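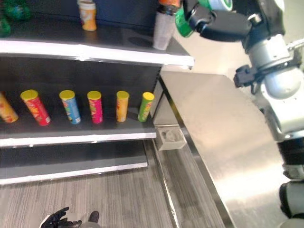
The snack corner, sorted at last
2 min read

If you've wandered down to the snack corner at our Cumville shop lately, you'll have noticed it looks a good deal calmer than it did in the summer. We had chips next to soap, bottles wherever a bottle would fit, and I must have been asked for the noodles 21 times in one afternoon (a slight exaggeration, but only slight!).

So we took everything off and started over. The tall chip canisters now have the middle shelf to themselves, standing up in a single row, in a whole run of colors, and I can't tell you how much I enjoy looking at them.
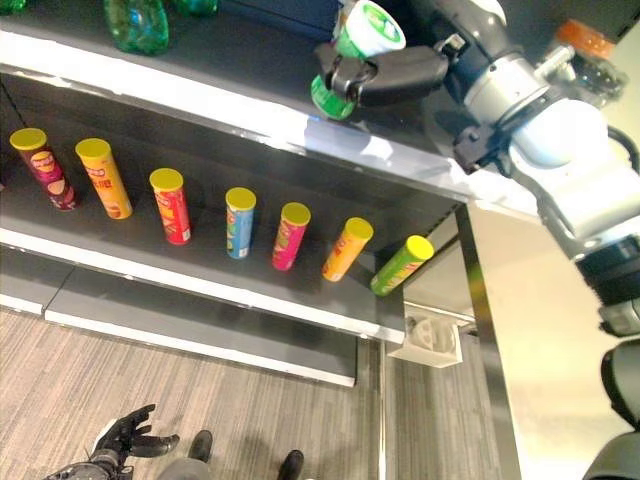
Drinks and cups have gone up top, where you can reach them without bending. My own knees were consulted on this point. Green bottles start at the left, and the cup-shaped things come along after them, with a bit of breathing room in between – I know an unfilled stretch of shelf makes some shopkeepers nervous, but I find people pick things up more happily when they don't have to fish for them.

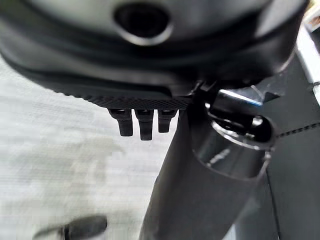 Kamrul Weerakoon
Shop Floor Manager, Cumville

I've been asked whether the yellow lids were a decorating decision. They were not, they came that way, but I'd happily take the credit. The steel counter stays right beside the shelves, so you can set your basket down while you make up your mind about the pink ones or the lime green ones.
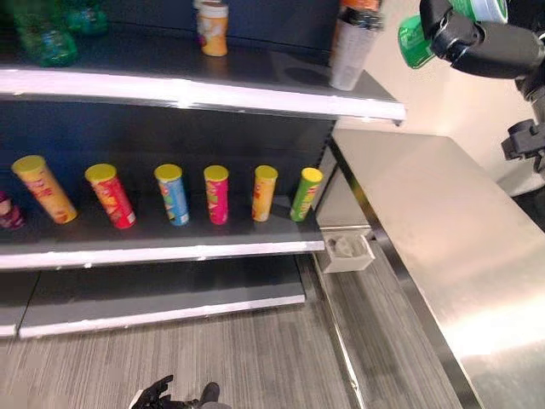
The lowest shelf is still up for discussion. We've had nearly 234 slips in the suggestion box since November, and a fair few of them want crackers down there, so do keep them coming and please write clearly.

More from the shop
Tidby storage boxes are back
Famel tea: three ways to brew it
A morning at the Bergmann bakery

Contact us | © Cumville Shop News | Back to top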